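# Robot arm taking over the beaker work in our prep room. What happens to the prep staff?
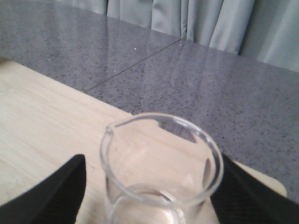

I work in the prep room of a water testing lab in Datodholm. There are 12 of us across two shifts. In April we got an arm that picks up beakers, moves them and pours from them, and since then my day has changed a lot. I used to pour and carry glassware most of the shift. Now I set things out, start the run, and stand near it in case it stops.

My manager says no jobs are going. I believe that for now. What I want to know is what the work looks like a year in, from people who have been through it. Do you end up just watching? Did your pay grade change? I also worry about losing the feel for pouring by hand, because we still do the odd samples ourselves.

Posted May 16, 2023

---

**vurkari_bench**

We went through this at a food lab. Two things I'd tell you.

First, the watching part gets shorter. In the early months we stopped the arm all the time for small things: a beaker set down with the spout facing the wrong way, or one too close to the edge of its board. Once we marked positions and everyone used them, it mostly ran and we went back to other bench work. Somebody still has to own the setup, though, and that is real work. Make sure it gets written into the job description. Ours wasn't, and for a long while the people doing it were graded as glassware washers.

Second, keep a hand-pouring rota. We did 3 batches a week by hand on purpose. When the arm was down for service, the people on the rota were fine and the others were slow and nervous.

On pay: nothing moved until we asked as a group, with a list of the new tasks. Ask early – it gets harder once everyone is used to you doing it.

My wrists are better, for what it's worth. Lifting and tipping full beakers all day was hard on them.

---

**Jardine**

They always say no jobs are going. Start looking.

---

**brumlow_nights**

I wouldn't go that far. At our place nobody was let go, but two people left and weren't replaced, so the headcount dropped anyway. Ask your manager directly if open positions will be filled. That tells you more than "no layoffs."

Also ask who gets called when it stops at night. On our shift it was whoever was closest, with no training beyond the stop button. We complained and got a half day with the installer. You should get that before you're left alone with it.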